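Setting Up a Wrapping Station for Portioned Food

Sisham Community Kitchen, Staff and Member Guidance
Prepared by Magdalini Konstantinidis. Revised 15/12/2023.

This guide describes how members are to prepare a table for wrapping and storing portioned food. It applies to the front tables and to any folding table brought out for large sessions. Members who have completed the June induction will be familiar with most of the procedure. The section on the wrap carton has been rewritten and should be read in full.

What you will need

One table with a clear top
A pale, smooth covering for the work surface
One deep plastic tub or bin
One long carton of plastic wrap
Labels and a marker
A clean dry cloth

Step 1. Cover the work surface

Remove everything from the table and wipe it down. Lay the covering so that it sits flat from one side to the other. A narrow strip of bare table at the far edge is acceptable. Smooth the covering outward from the middle with the flat of the hand. Creases catch the wrap as it is drawn across and should be worked out before anything is set down. 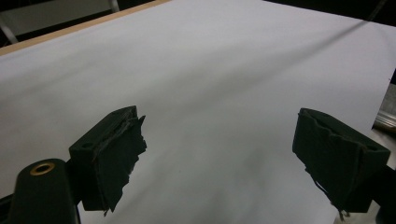 White paper laid over the tabletop, with the wood edge left exposed.

Paper is to be replaced at the end of each session, or sooner if it tears or becomes damp. Do not patch a torn sheet. Reusable boards may be used in place of paper, provided they are washed under the same rules as the chopping boards and dried upright.

Step 2. Place the tub

Set the tub at the left side of the table with its long side running away from you. Left-handed members may reverse the arrangement. Check the inside before use, paying particular attention to molded ledges and corners, where crumbs collect. The tub should be empty when wrapping begins. Wrapped portions go into it as they are finished, with the heaviest at the bottom.

Do not fill the tub above the rim. A full tub is carried by two people to the cold room, where Euan Munro or the member on duty will enter it in the storage book. The tubs in current use came from the Ingvarsson order and carry no lids, so they must not be stacked.

Step 3. Position the carton

The wrap carton belongs to the right of the tub, within easy reach of the hand you use to pull.

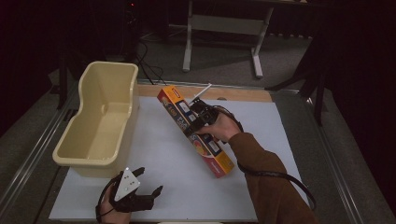
Hold the carton around its middle when moving it. Lifting from one end puts strain on the end flap, and once the flap opens the roll can slide out onto the floor. A roll that has touched the floor is to be discarded.

Before opening a new carton, check the printed panels for the length and width of the roll and confirm that the product is suitable for contact with food. If the carton has a cutting edge, find out which side it is on. Keep fingers clear of it at all times, and close the lid between portions.

Step 4. Wrap the portions

1. Dry the outside of the portion or its dish.
2. Hold the carton steady and draw out enough wrap to go around the portion with a generous overlap.
3. Lower the wrap onto the covered surface and smooth it lightly.
4. Cut with one firm movement, keeping the carton still.
5. Place the portion in the center, fold the near side over, then the far side, and tuck the ends beneath.
6. Label with the contents and the date, and transfer to the tub.

Hot food must be cooled according to the kitchen's cooling chart before it is wrapped. Raw and cooked items are never wrapped at the same sitting.

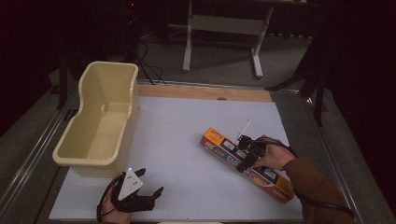 Members working in pairs should agree on their tasks before starting. The usual division is for one person to draw and cut while the other folds and labels. Where a table is shared, keep the labels and marker at the far end so that they do not end up under the wrap.

Step 5. Clear the station

Close the carton and return it to the dry shelf, lying flat. Wash the tub in hot water with detergent, rinse it, and leave it to drain upside down. Dispose of used paper in the general waste. Wipe the table, including the edges and the underside of the rim.

Cartons that are nearly finished should be noted on the supplies sheet. Replacement rolls are ordered by Liliana D'Amico and normally arrive with the Nirkia delivery. Questions concerning this guide may be left in writing at the kitchen office.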